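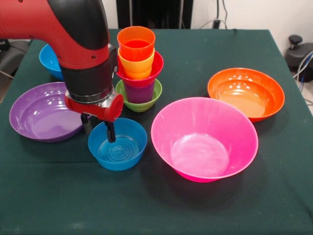 About Prurnia

We hire out picnic and party tableware. Plastic bowls and cups mostly, bright colours, stuff you can drop. Schools, nurseries, village dos, the odd wedding with a lot of under-tens coming.

Started by Ainhoa Arroyo and Devendra Rajput out of a garage on the Hondier estate. Ainhoa had been buying paper bowls for her kids' school fair every summer and was sick of the bin bags. Devendra had a van. First order was a nursery sports day, everything went out in banana boxes and came back in the same boxes, sticky. Second order was the same nursery.

Now we're in Unit 4, Diekmann Yard, with proper shelves and a washer. 2394 pieces in stock at the last count (March), so probably a few less by now, people do keep the odd cup. Nearly 400 bookings last year.

Who does what

Ainhoa - bookings, invoices, answers the phone
Devendra - van, and anything heavy
Panya Nuchit - washing and checking. Cracked or scratched, it comes out
Pichit Panyasiri - packing, sets, this website (sorry)

What you get

Everything goes out by set and by colour. Wide shallow bowls for salad, crisps, fruit. Small ones for dips or for little hands. Cups in with the bowls. Most of it nests, which saves you cupboard space on the day, and it saves us a second trip. We'd ask you to send it back stacked if you can. Any order, mixed colours fine, we re-sort it all anyway.

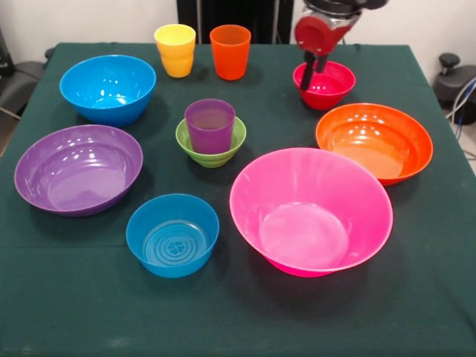
Can I mix colours in one order?
Mix as many as you like. Tell Ainhoa when you book and she'll put it on the sheet, otherwise Pichit picks and you get what he fancies.

Tablecloths

We do these too now, a plain dark green, goes with everything. Comes folded so there will be creases, give it a shake or a quick iron on low. Please dont wash it yourselves.

Washing up

Scrape, don't wash. Food in your bin, bowls back in the box, lid on. Panya does the rest. Candle wax is the one thing we charge for. And glitter glue.

Collecting and returning

Pick up from the yard any weekday from 8am, or Devendra delivers inside the ring road. Weekend orders need to be out of here by Friday lunchtime so ring before then. Returns go in the cage by the side door, theres a label on it.

Ring or email, either's fine. Email gets looked at in the evening.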